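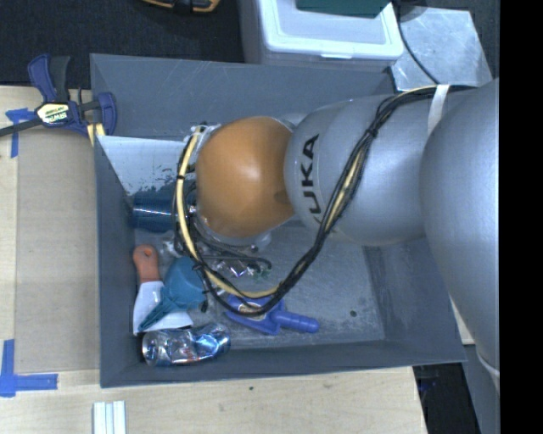 Mixed bin, household and tools. Blue cup, scraper with the orange-red handle.

Mixed bins - your questions

Quick answers, will tidy this page up when I get a minute. Last changed September. Heike

What is a mixed bin?
A grey bin of odds and ends from house clearances. Kitchen stuff, decorating stuff, bits of shed. Sold as one lot, you take everything in it.

Can I just buy the scraper?
No. Sorry. Whole bin or nothing. Tried splitting them last year and ended up with 772 single items on the shelf and no room to walk.

Do I get the bin as well?
No, bins come back to us. Bring your own box or bags. Crates are 6 pounds if you forget.

Are things cleaned first?
Wiped, not scrubbed. Expect old paint on anything that's been near paint. Cups and plates want a proper wash before you use them.

Is anything sharp in there?
Often, yes. Scrapers, the odd chisel. Blades are not wrapped while the bin is out for veiwing, so look before you put your hand in. Newspaper by the till for wrapping.

Will the cups break?
Some might. They lie on their sides between the tools, we don't pack each one. If you're driving far, take them out and wrap them seperately.

Can you tell me everything in bin such-and-such?
Not by phone. Come and look. Email Signe Hägglund if you really can't get here and she'll send a short list, normally next day.

What do Wivwood and Khamphan mean on the labels?
Which store the bin came from. Wivwood is mostly kitchen with a few tools, Khamphan is mostly tools with a few kitchen bits. Prices the same.

Can I rummage?
Yes, gently. Put things back in the same bin please. Same one!

When are new ones out?
Friday, from half nine. Good ones gone by lunch.

Returns?
Only if the whole lot comes back, within the week, nothing missing. We do check.

Do you take donations?
Tools yes, pans yes, cups if not chipped. No glass, no knives, no half tins of paint. Side door, ring the bell, don't leave it on the step.

Delivery?
Not at the moment. Ask Signe.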